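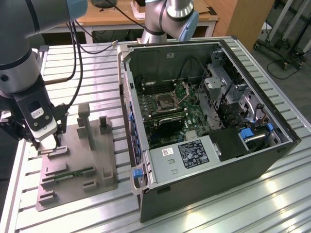 The open house at the Perkonau assembly lab is on April 4, 2018, and entry is free. Visitors can watch two robot arms at a bench used for desktop computer work. The tower lies on its side with the side panel off, so the CPU socket and RAM slots are easy to see from the rail, and the memory and other small parts are kept in the gray 3D-printed fixture next to it.

Do I need to sign up?
Yes. We have room for 500 people over the day, and groups go in 21 at a time. Write to Kagiso Pillay at the front office with your name and the size of your party.

How long does a visit take?
Almost 3 hours if you see everything. The robot bench is the first stop. You can leave after any stop.

How close can we get?
There is a rail in front of the bench. Please stay behind it and keep bags off the floor near the cables.

What parts do the robots handle?
Memory modules and processors. The gripper has two black fingers and holds a processor by its sides, with the metal cover left clear. The fixture tray is gray plastic with openings and slots of different sizes.

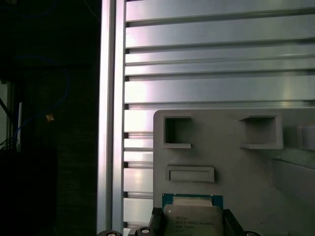 Who can answer technical questions?
Damilola Oyewole and Imad Rizk will be at the bench all day. Questions about the Pliltance control software should go to Vivek Khurana in room 3.

Can I take pictures?
Yes, without flash.

Are children allowed?
Yes, with an adult.

Is there parking?
Use the Buchanan lot. The gate code for visitors is 3967.

Will there be another open house?
The next one is planned for December.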